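Stock and Store, evening group. Notes for week 2 (Tuesday)

Bring last week's sheet, Ruth Sedgwick has spares if you've lost yours.

Tonight: sorting small wrapped goods into bins. Sounds dull, is where most of the wrong orders come from. Reading was the Orkirent stock sheet, pages 2 to 12. If you haven't read it do it before the break.

Main points, quick:

- one flavour per bin. Decide the bins BEFORE you touch the pile
- read the flavour on the wrapper, don't go by colour. Two flavours can share a colour and makers change them without telling anyone
- wrappers crumple and the name ends up in a fold. Turn the bar over, smooth it, read it again
- shallow trays for what goes out today, deeper bins for the rest
- leave one bin free for anything you can't place. Not the nearest one, the free one

Snack bars, bins and a tray:

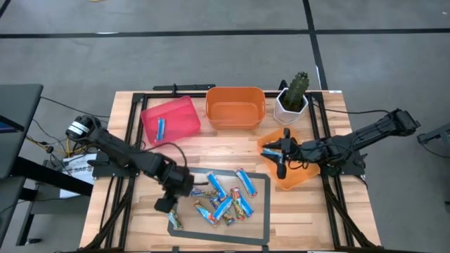
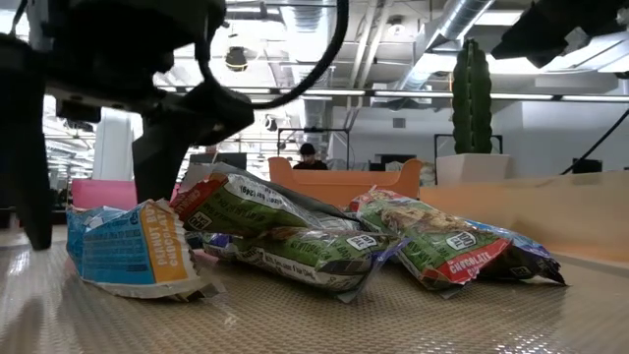 Stock sheet figures. Opening count at Lins was 3,218 bars, closing count 2,304. Work out the differnce yourselves, then check it against the sales column. It won't match. Ferhat Tatlı will go through why after the break, it has to do with part boxes being written down as full ones.

Part boxes: write the number of bars on the lid, in pen, with your initials. "Half" is not a number. Same goes for "nearly full".

Dates. Oldest at the front, always. Mixed dates in one bin, go by the earliest and mark the bin with that. Rura put a coloured dot on theirs, Bimen just write the month. Either is fine but pick one and stick to it

Torn wrapper = out of stock, goes on the waste line of the sheet. Crumpled but sealed is ok.

For next week: a one page plan for your own shelf or cupboard, drawn by hand is fine. Label the bins. Hand in to Margit Balogh by 6, she locks the office after that and wont open it again.

Feb dates for the store visit are on the door.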